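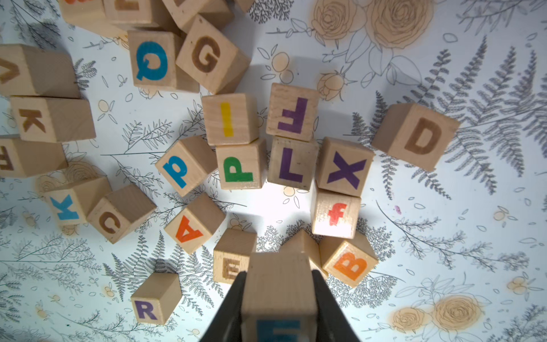
19 min read | 2 comments | Print | E-mail this article

4. Perception and grasp selection

4.1 Candidate generation

The grasp planner receives a single color image from the wrist camera and the current joint state, and returns a ranked list of candidate grasps. Depth is not measured directly. We estimate it from two views taken along the approach axis, using the known block edge length to fix the scale. The views are separated by a commanded motion of 19 mm, which is small enough that most blocks remain matched between them and large enough that the disparity at the top of a pile can be resolved.

Segmentation is done by Zinau, our instance network. It was trained in two stages: first on 2000 rendered images of cubes dropped onto flat textured planes, then on 125 hand-labeled images from the wrist camera. The labels were drawn by the second author and checked by Mayu Nagano, who also wrote the annotation guide. Each visible face is labeled as its own polygon and assigned to a parent block. This costs more labeling time than one mask per block, but it lets the network report which faces are visible, and the planner needs this to decide whether two opposite sides are free.

For each parent block with at least one complete visible face, the planner fits a cube pose by minimizing the distance between projected cube edges and the polygon boundaries. A cube has three pairs of opposite faces, so each fitted pose yields up to three closing directions. Directions that would require the wrist to pass its tilt limit are dropped. The remaining candidates are checked against a swept volume of the two fingers, with all other fitted blocks treated as solid and unfitted regions treated as occupied up to the height of their highest neighbor.

4.2 Letters as distractors

The engraved letters were a larger source of error than we expected. The strokes are dark or strongly colored, and they produce straight edges inside a face which compete with the true edges of the cube. Letters with long parallel strokes were the most harmful. In an early version of Zinau, a face bearing an "E" was often split into two regions along its middle stroke, and the pose fit then placed a cube of the wrong orientation at the wrong depth.

We considered removing the letters in preprocessing by color and rejected the idea. The brown letters are too close in color to wood in shadow, and a filter strong enough to suppress them also removed the dark gaps between adjacent blocks. The version reported here handles the problem in training. Letter decals in the rendered set are drawn in random fonts, colors and rotations, and one face in four is given a decal that runs over its edge. The decal does not look realistic, but face splitting on the validation images fell to a level where it no longer dominated the failures.

Letter identity is not used in grasp selection. The Restrepo sorting layer reads the letter only when the block has been lifted clear, when a face can be turned toward the camera without occlusion. Reading letters in the pile was tried and abandoned. Several lowercase forms cannot be told apart without a reference for "up" - a rotated "d" and a "p" are the usual case - and a block in a pile gives no such reference.

4.3 Background

The work surface is covered with a printed botanical pattern in place of a uniform mat. A plain background makes segmentation of the lowest layer nearly trivial and hides weaknesses that appear as soon as the system is moved. The fern drawings are the more difficult part of the print: their fine gray lines give a dense response in the edge map, and a block face in weak light can be lost against them. The roses have softer, wider outlines and caused few false detections.

4.4 Ordering

Candidates that survive the collision check are scored by Stotis, the ranking module. The score is a weighted sum of three terms: the fraction of each contact face estimated to be free, the clearance between the finger sweep and the nearest fitted block, and a support term. The support term penalizes removal of a block that appears to carry another. It is computed from a graph in which an edge is drawn from block a to block b when the fitted pose of a overlaps b in plan view and lies above it. Blocks with no incoming edges are preferred.

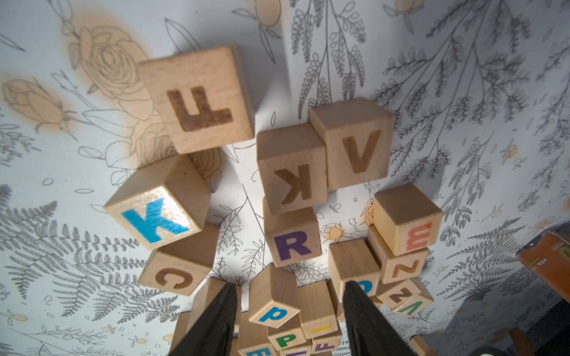
Fig. 4. Wrist camera view of a pile with both fingers in view. The orange-red "E" rests on the block bearing a brown "Z".

The pair named in Fig. 4 gives a simple case for the graph. The edge runs from "E" to "Z", so the "Z" block is held back until the "E" block has been taken. The brown "K" and "V" blocks in the same figure touch side by side, and no support edge is drawn for contact of this kind. Here the clearance term does the work. A closing direction that would push a finger between the two cubes is scored at zero, and only directions parallel to the shared face are kept.

The fingers themselves occupy the lower part of every image. They are masked with a fixed template indexed by gripper opening, and no candidate is generated inside the mask. Blocks partly hidden by a finger are still fitted if one full face remains visible. Paavo Rautiainen suggested replacing the template with a learned mask - we tested this and found no gain at the openings used here.

4.5 Runtime and limits

The planner runs as a node under the Skimix controller and is called once per grasp cycle. Its time budget is 100 ms per call. If the budget is exceeded, Skimix uses the best candidate scored so far, or requests a new view if there is none.

Two limits should be noted. The pose fit assumes a single edge length, so a set with mixed block sizes would need the length as a further unknown, and the scale could no longer be fixed from it. The support graph is also built from visible blocks alone. A block buried under the top layer has no node, and the planner cannot predict how the pile will settle when its neighbors are removed. We handle this by discarding the graph after each grasp and building it again from new views.

0 shares | Print | E-mail this article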